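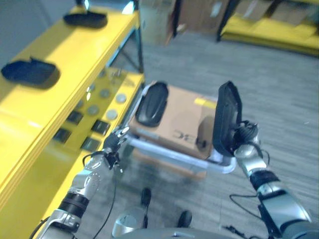
Projects > Undergraduate > Robotics > Final reports

Home Projects Staff Labs Contact

Moving boxes with two arms: does practice data from one layout carry over to another?

Fidelina Ccori and Azlan Sopacua
Supervisor: Tetsuya Onishi

Our project looked at how well a policy trained on recorded demonstrations copes when the furniture is moved. The task is a simple one from warehouse work, taking a box from a shelf and setting it on a cart. We used flat paddle grippers pressed against both ends of the box, as with the one marked "BC" over the white tubular rails, so the grip depends on the two arms pushing evenly. If one side leads, the box turns.

We collected 2,069 demonstrations by teleoperation. After removing those where the operator stopped early or the recording dropped out, 1,440 were left for training. Suryani Mandagi wrote the script that did the sorting, and we checked its rejects by hand.

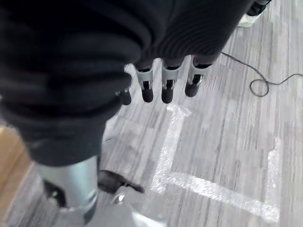
Testing was done in two blocks. In the first, the shelf and cart stood where they had been during training, and the policy finished 113 of 129 trials. In the second we turned the cart and moved it further from the shelf. Results were clearly worse, mostly at the moment of setting down, when one end of the box reached the rail before the other. The pick itself hardly changed.

We tried adding random shifts to the camera views during training. It helped a little with the moved cart and made the normal layout slightly slower. We did not have time to try force readings at the wrists, which Mawar Chin suggested in July and which we would do first if we started again.

The full trial tables are in Appendix B.

Related projects
Tranby: route planning for small carts
Label reading on damaged parcels
Trikia gripper pads, wear tests
Hodico shelf mapping, second report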